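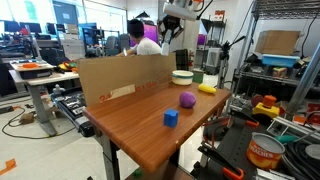

Número 16, página 45

Mesa Girley: mi veredicto después de un invierno entero comiendo, trabajando y derramando cosas encima

Os debía esta reseña desde hace meses, lo sé, que más de una me lo ha recordado en los comentarios (¡gracias por la paciencia!). Cuando conté que por fin iba a jubilar la mesa plegable de la cocina, me llegaron un montón de mensajes preguntando cuál había elegido, y preferí vivir con ella una temporada antes de hablar. Las reseñas escritas el mismo día que llega la caja me sirven de poco, la verdad. El primer día todas las mesas son maravillosas.

La elegida fue la Girley de madera, de la casa Jeleck, la mediana. Estuve dudando mucho con la Naidu, que es más ligera y tiene las patas más finas, muy bonita en la tienda, pero me senté, apoyé los codos y aquello bailaba. Y yo apoyo los codos. Mi madre lo ha dado por perdido.

El pedido y el montaje

La encargué por la web de Stolluvville, que es donde la encontré mejor de precio, y tardó bastante más de lo que prometían. Me escribieron dos veces para cambiarme la fecha, siempre muy amables, siempre para retrasarla. Al final llegó en junio, a las ocho menos cuarto de la tarde, cuando yo ya estaba en pijama. El repartidor la dejó en el portal porque el servicio de subida a casa se paga aparte (eso está en letra pequeñita, miradlo bien si vivís en un tercero como yo).

Montarla fue fácil, con un pero. Las instrucciones están bien dibujadas y los tornillos vienen en bolsitas con su letra, todo clarísimo, hasta que llegas al paso de los refuerzos y descubres que hay que dar la vuelta al tablero con las patas ya puestas. ¡Ese tablero pesa una barbaridad! No lo intentéis a solas. Yo llamé a mi vecino Tharun Hegde, que bajó con su destornillador bueno y se quedó a cenar, así que la estrenamos esa misma noche con una tortilla y dos sillas desparejadas.

Un consejo: apretad los tornillos a mano primero y dejad el apretón fuerte para cuando esté de pie. Y repasadlos al mes. Los míos se habían aflojado un poco y con dos vueltas quedó firme otra vez.

El tamaño

Aquí estoy feliz. Medí la cocina tres veces, hice el dibujo en el suelo con cinta de pintor y anduve unos días esquivando una mesa imaginaria para ver si se podía abrir el horno. Se puede. Comemos cuatro muy anchos y seis si nadie trae bolso. En Navidad fuimos siete, pero de eso mejor no hablo, que mi cuñado todavía se queja de la pata.

La altura es la normal, y con sillas corrientes va bien. Si pensáis en un banco, comprobad antes el hueco que queda debajo del faldón, porque es más bajo de lo que parece en las fotos de la tienda. Yo crucé las piernas una vez y me llevé un recuerdo en la rodilla.

El acabado, que es lo que todo el mundo pregunta

A ver. Viene aceitada de fábrica, y eso tiene su lado bueno y su lado pesado. El bueno es que al tacto es una gloria, se nota la veta y no tienes esa sensación de estar comiendo encima de un plástico. El pesado es que hay que cuidarla. Vino tinto, café, cúrcuma (¡la cúrcuma!), todo hay que recogerlo en el momento. A mí se me quedó una noche entera la marca de un vaso y amaneció un cerco blanco precioso. Se fue casi del todo con un poco de aceite y un trapo viejo, frotando siempre a favor de la veta, aunque si la miras a contraluz ahí sigue.

Los cantos son el punto flojo. Están muy poco redondeados y cualquier golpe se nota. A los dos meses le di con la olla exprés en una esquina y saltó una lasquita. Escribí a Jeleck por si tenían algún retocador del mismo tono y me contestaron que lo estaban preparando. Sigo esperando. Mientras tanto la disimulo con cera de muebles, que cuesta poquísimo y hace su apaño.

Para el día a día, bayeta apenas húmeda y secar después. Yo le doy aceite cada tres o cuatro meses, siempre por la noche para que repose hasta el desayuno. Huele un par de días, abrid la ventana.

Trabajar en ella

También la uso de escritorio por las mañanas, con el portátil y mis papeles, y aguanta sin moverse aunque escribo como si estuviera enfadada. Para coser me gusta menos. La máquina vibra y el ruido se multiplica, así que le pongo una manta doblada debajo. Si tenéis una máquina antigua de las de hierro, manta doble y fieltros en las patas.

Lo que no me ha gustado

Los fieltros que vienen de serie se despegaron en la primera semana, y tengo el suelo delicado. Compré otros de los que se clavan. Tampoco entiendo que no incluyan un botecito de aceite, cuando te insisten tanto en el folleto con el mantenimiento. Y el embalaje trae tanto corcho blanco que estuve encontrando bolitas por el pasillo hasta septiembre.

¿La volvería a comprar?

Sí, aunque la pediría directamente en tienda y me ahorraría el baile de fechas. Si tenéis niños pequeños y poca paciencia con las manchas, yo miraría antes una barnizada. Si os gusta la madera y no os importa que se le vaya notando la vida, adelante con ella.

Me preguntabais también por las sillas. Sigo con las desparejadas, pero he visto unas en la misma web que me están haciendo ojitos. Si alguna las tiene, que me cuente si son cómodas para sobremesas largas, que en esta casa se alargan hasta la merienda.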